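January, Tuesday, 4:10 pm. Budget day, continued. Coffee gone.

Henrike Heitmann wants the equipment plan for the Clundudport bench by the end of the day, one page, with numbers. I have three pages and very few numbers. Writing it out here first so the arguing happens in the notebook and the page can look calm.

What we have to spend: 3015. It is what was left in the line after the compressor. Last year I asked where the 15 came from and was told not to ask.

What we want, in the order people shouted it:

Second set of fingers for the parallel gripper, thin tips. Diekmann quote 600. Lead time "soon."
Wrist force sensor, used, from Mondov. 1000, no returns.
Simulation seat from Plonance, another year. 500.
A proper base plate for the arm. No quote yet. I wrote to two shops and one of them answered about a different plate.
A bigger cell. Ha.

The first three add up to 2100, leaving 915 for the plate, shipping, and whatever I've forgotten. Historically what I've forgotten runs to more than 915.

My position is that the simulation seat gets paid first, before anybody falls in love with hardware. We are planning the whole tabletop job in there anyway: table, chairs, arm on its wooden stand, small flat things to pick up. The flat things are where the fingers come in. Thick jaws and a bank card are a bad match and I would like to argue about that with something on the screen, before 600 goes to Diekmann.
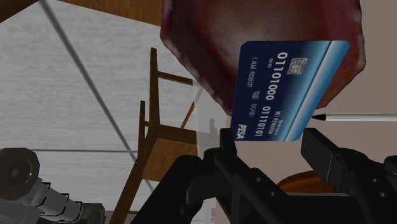

So the question for the fingers is how thin we need to go. Diekmann lists two tips, and the thinner one has a footnote about side loads that I have now read four times without learning anything. Asked for the drawing. They sent the brochure again, this time as a larger file.

If the drawing arrives, I put both tips in the simulator and run the same card pick with each, flat on the table, near the edge and away from it. Near the edge you can cheat. Away from the edge you find out what you bought. I'd want to see that before signing, and I'd want the pen tried as well, as it's thin but at least has the decency to be round.

Force sensor: I'm lukewarm. Henrike is for it. Her argument is that we keep planning contact with furniture as if the furniture will be polite about it. My argument is "used, no returns." Hers is probably better. Agreed to ask Mondov for the calibration sheet, and if there isn't one the 1000 stays home and we revisit in spring.

Layout is the other thing that costs money if we get it wrong. The stand and the table are separate in the model, with a chair in between, and the arm has to work over the chair back to get to anything. Moving the stand in software takes me ten seconds. Moving the real one takes a pallet jack and a conversation with the building office. So the floor plan gets frozen before the base plate is ordered, and I mean frozen this time – last time "frozen" lasted through lunch.
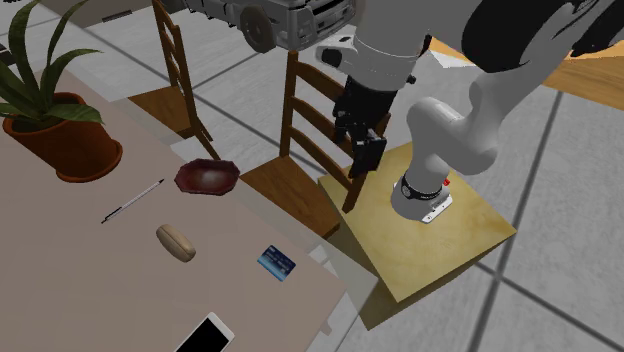 Cell layout, simulated: table at left, arm on its stand at right, gripper over the back of the nearer chair.

Things I want settled from the layout before it goes to Henrike:

Stand height. If it goes up, the plate quote changes and so does everything I've said about reach.
Whether both chairs stay. I vote for one. The task sheet says chairs, plural, and I didn't write the task sheet.
Cable run from the stand. The model has no cables in it, a luxury we will not enjoy.
Whether the truck and the plant go on the purchase list as "test objects" or whether we bring them from home. Accounting bounced "plant" once already. I may try "vegetation, benchtop."

5:35 pm. Diekmann called back. The drawing exists. It's on someone's desk.

Sent Henrike the one page: seat yes, fingers yes pending drawing, sensor pending calibration sheet, plate to be quoted, 915 held. She replied "what's the 15." Forwarded her last year's answer.

To do tomorrow: chase the plate shop, the one that can read. Export the layout with dimensions on it. Check the Plonance renewal date, which I have written down as "before it expires."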